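Rindon releases Nano 2, a motion planner tested in simulated kitchens before it reaches the arm

Software for household and catering robots is available to existing customers from March
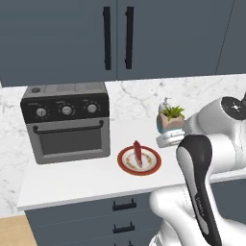 Rindon, the robot software company, has released the second version of Nano, its planning and control package for single-arm robots working at counters, sinks and cupboards. The new version adds a simulation test suite, a faster planner and a set of tools for replaying failed runs.

Nano takes a task such as moving a plate or opening an oven door and works out a path for the arm and gripper. It checks the path against everything the perception software has found nearby, then sends it to the arm's controller. In the first version, that check was made once, before the arm moved. Nano 2 repeats it during the movement and can slow or stop the arm if an object is no longer where it was expected to be.

The test suite, called Dukgate, contains 603 kitchen layouts. Each one can be loaded with different worktops, appliances, crockery and small items, and the lighting can be changed between runs. Customers can add their own rooms from a floor plan and a list of objects.

Before release, Rindon ran 2904 tasks through Dukgate with the new planner. Every task that ended in a collision or a dropped object was saved with its full planning record, and 503 of these records are supplied with the software so that customers can repeat them on their own settings.

"Most of our support calls used to start with someone trying to describe what the arm had done," said Verna Quintanilla, head of planning software at Rindon. "Now they send us the replay file and we can step through it on our side. We can see which path the planner chose and what it thought was in the way."

Quintanilla said narrow gaps between objects had taken up most of the development time. "An arm can reach over a worktop without much trouble. Getting the gripper down between a plate and a plant pot, and out again, is where the old planner gave up too early. It would report that there was no path when there was one."

The replay tool also shows the perception data next to the planned path. Users can hide single objects, change the safety margin around them and run the plan again without restarting the simulation.

Nano 2 was tried ahead of release by Georgiev, which fits out training kitchens for catering colleges. Its engineers used Dukgate to check cupboard and drawer handle positions before any units were ordered.

The software runs on Linux and does not need a graphics card for planning, although one is recommended for Dukgate. Plans made with the first version will open in Nano 2 but must be checked again before use on a real arm.

Existing customers can download the update at no charge. New licences cover one arm each, and teaching licences are limited to the first 500 applications. Dukgate is included with both.

Notes to editors

Rindon develops planning, control and testing software for robot arms. Requests for interviews and demonstrations should be sent to the Rindon press office.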